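My button tin finally got sorted

I inherited my grandmother's buttons in February and they lived in a cookie tin under my desk until last week. Every time I needed one shirt button I had to dump the whole thing out on a towel and paw through it like a raccoon. My friend Azucena Zavala watched me do this once and said she was never sewing with me again (she did, she needed a zipper put in).

So I put on a podcast, made a huge pot of tea and started at 7 p.m. thinking I'd be done by eight. Ha! I went to bed at midnight. There were 400 buttons in there, plus three thimbles and a key to who knows what.

I tried sorting by color first and hated it. Navy and black look exactly the same under my lamp! Size worked much better, with shirt buttons together, coat buttons together, and all the odd fancy ones in a pile of their own. If you're doing this too, get a clear box, a little one, so you can see what you've got without opening it.
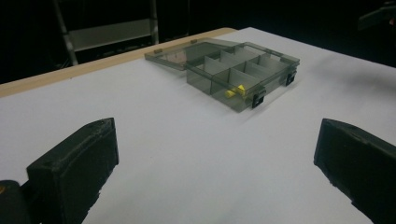

What I did with the leftovers

I ended up with 62 single buttons that match nothing. I can't throw them out, I just can't, so they're going on a cardigan I've been knitting since forever, every one different. Azucena has already claimed the green glass one and I said maybe.

The cracked ones went in the trash, and the tin has cookies in it again. Next up is the thread drawer, which I'm a bit scared to open.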